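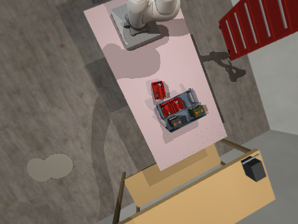
4. Fitting and leveling the tabletop

Read this whole section before you pick up a tool. The printed sheet packed with the Wesine work table says the top can be fitted by one person in a few minutes. We have put together enough of them to doubt that. Get a second pair of hands and set aside an hour.

4.1 Choose the spot

1. Put the frame where the table will live. It can be moved later, but the leveling feet will need doing again, whatever the sheet says about "set once."

2. Check the floor with a long level, in both directions. New floors are not flat floors. If one corner drops more than the feet can make up, pick another spot or use the wide pads from the Lemaire kit.

3. Leave 70 cm clear on any side where somebody will sit. The sales page shows a chair tucked into much less. Try getting out of it.

NOTE: The frame is sold as "self-squaring." Measure both diagonals anyway. If they differ, loosen the crossbar bolts, push the long corner in, and measure again.

4.2 Fit the top

1. Lay a blanket on the floor and place the top on it face down.

2. Lower the frame onto the top with the crossbar toward the back edge. Line up the slots by eye first, then by tape measure.

3. Start every screw by hand. Only when all of them have caught should you tighten any of them, working corner to corner.

4. Use the short screws, 35 mm long. The bag also holds a longer set meant for the Kovier top, which is thicker. They look much the same in poor light and they will come out through your work surface.

CAUTION: Do not use a power driver for the last few turns. The inserts strip easily, and the warranty does not cover them. Luuk Bosman, who rewrote this step, got through two tops before he went back to a plain screwdriver.

5. With one person at each end, turn the table over and set it on its feet. Do not drag it upright on two legs. They bend.

4.3 Level it

1. Turn all the feet fully in, then out by one turn.

2. Place the level across the middle of the top and then along it. Adjust the low end only.

3. Press down on each corner in turn. A rock you can feel is a rock you will hate in a month.

4. Lock the nuts against the frame with the flat wrench.

NOTE: The bubble level built into the frame is a nice idea. On half the frames we checked it disagreed with a proper level. Ignore it.

4.4 Finish and care

1. Wipe the top with a damp cloth and dry it right away. The Arkow finish is described as stainproof. Coffee left overnight says otherwise, mostly on the lighter colors.

2. Check all screws again after the first two weeks, and again in December or whenever the heating has been running a while.

3. Rated load is up to 447 lb, spread evenly. We have not tested this and would not stand on it. For anything heavy in one place, keep it over the crossbar.

If a screw keeps working loose, take it out and look at the insert before reaching for glue. Replacement inserts are listed in section 7.

Text and corrections: Kristof Geerts | Contact | Copyright Wesine owners' guide | Back to top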